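Despina Bratu had been clearing tables at Clutlow for longer than she cares to add up when the company told her, one Monday in August, that the machines were coming for the cups. "I laughed," she says, pouring me a coffee I hadn't asked for but was very glad to have. "I thought, well, let them try it on a Friday after a birthday!"

She doesn't clear tables much anymore. She spends most of her shift teaching, which means doing the old job slowly, with a gripper in her hand, so the arms can learn it from the recordings. Her target is 300 runs a week, and she admits the first few left her wrist sore and her temper short. "You pick up a cup like you've never seen one before. My daughter thinks it's the funniest thing in the world."

Beat Thaler, who runs the floor, is careful about promises. Ten people did the evening cleanup before all this, and the same 10 are still on the payroll — four of them now in training work, with a small raise that Despina calls "small, yes, but a raise." What happens next year he couldn't tell me, and I liked him for saying so.

Cups are the part she could talk about all afternoon. The ones with the green square spirals get tipped over and pushed up against each other, a couple left standing, and then it's up to whoever has the gripper to decide where to begin. "I go for the near one, with the mouth toward me," Despina says. "Eifion goes for the back every time, and we argue about it." She misses the customers and the gossip, she tells me, and she doesn't miss the mop.

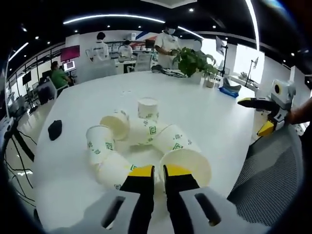
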